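Risgate Finishes Workshop
Notebook entry, 11 Oct 2023
Subject: Casein paint, second series, adhesion and rub resistance

The purpose of this series is to determine whether the Flerell casein binder can be used over sealed boards without an intermediate chalk ground. The first series, completed in March, was carried out on bare wood only and is recorded in the previous volume. Its results should not be applied to sealed surfaces.

Binder was prepared to the standard workshop recipe. The powder was sifted into cold water, left to swell overnight, and then brought up slowly with borax until the lumps had cleared. The batch is entered in the stock register as 1127. It was slightly thicker than the March batch and was thinned with clean water before the pigment went in. The amount of water was not measured, and this should be corrected next time.
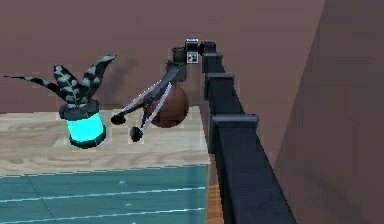

Pigment was ground in water first and added to the binder as a paste. The blue earth mix dispersed well. The green did not, and left specks on the strainer after two passes. It is recommended that the green be ground again for a longer period before any further boards are coated with it.

Boards were sealed with shellac and sanded at 300 grit. Two coats were applied by brush, the second laid across the direction of the first. Relative humidity in the drying cupboard stood at 65 percent when the first coat went on. No reading was entered for the second coat.

Rub test, dry cloth: slight chalking on all blue boards. No transfer from the ocher.
Rub test, damp cloth: color lifted on every board coated directly over shellac. The control boards with a chalk ground held.
Tape test: edges lifted on the blue. The ocher was clean except at one corner, where the shellac itself had failed.
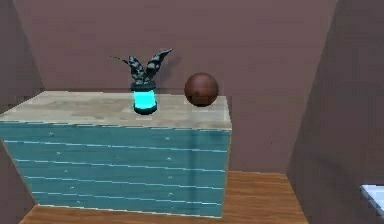 The damp cloth result is the significant one. It agrees with the Pangaribuan notes kept in the sample room, which advise against casein over any resin sealer unless the surface has been scuffed more heavily than is our practice. A coarser abrasive will be tried before the chalk ground is made a general requirement.

The Skurora wax emulsion was applied to half of each remaining board. It darkened the ocher more than is acceptable for matching work. The effect on the blue was minor. Rub tests on the waxed halves are to wait until the emulsion has cured fully.

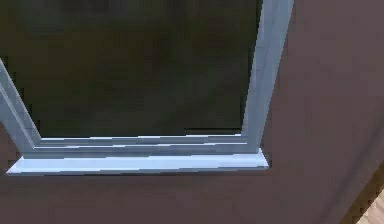
OUTSTANDING ITEMS

Regrind green pigment and strain again.
Record thinning water by weight for the next batch.
Prepare new shellac boards with the coarser abrasive.
Discard the remainder of batch 1127. Casein binder is not to be kept beyond the second day, and the jar had begun to smell at the close of work.
Return the Pangaribuan notes to the sample room shelf.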